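The Return of the Marble Counter

Stone lost ground in kitchens for years. In Zadbridge, one small yard is cutting it again. 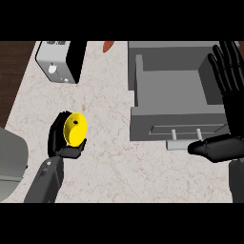 Pranab Kumarasinghe bought the yard in March, along with a bridge saw that was older than he was and a shed full of offcuts. The previous owner had mostly done headstones. Kitchens now make up most of the work, and the waiting list is 17 weeks.

"People come in with a picture of a perfect white slab," he says. "Then they see the ones with brown in them, and they change their minds."

Marble is softer than granite and reacts with acid. A cut lemon left on a polished top will leave a dull mark, and so will wine or vinegar. Sealing slows down stains but does nothing for etching, a point that Kumarasinghe makes to every customer before he takes a deposit. He keeps a test piece by the door, covered in rings, and lets them run a hand over it.

Anjana Wijesinghe ordered hers anyway. She bakes for two cafes in Trescombe and wanted a cool surface for pastry. Her old laminate had lifted at the joints, and the cabinets under it had to be braced before the stone could go in. The bill for the counter came to $791, cut from a remnant. A full slab would have been well over her budget.

Remnants are the best way in for a small kitchen. Most yards keep a rack of them and would like the space back. Bring measurements, and ask to see the piece wet, when the veins show up more clearly. Check the underside for mesh, too – it can mean the slab was fragile and needed support.

The finish matters as much as the color. Honed marble has a matte surface that hides etching better than a polish does, though it can take up oil faster. Wijesinghe chose honed. She wipes it down with dish soap and water and keeps a board out for citrus.

The yard opens at 8 a.m., and the saw starts soon after. Kumarasinghe has a staircase from Prerkevberg to finish next, 22 treads in gray limestone, and then it is back to kitchens.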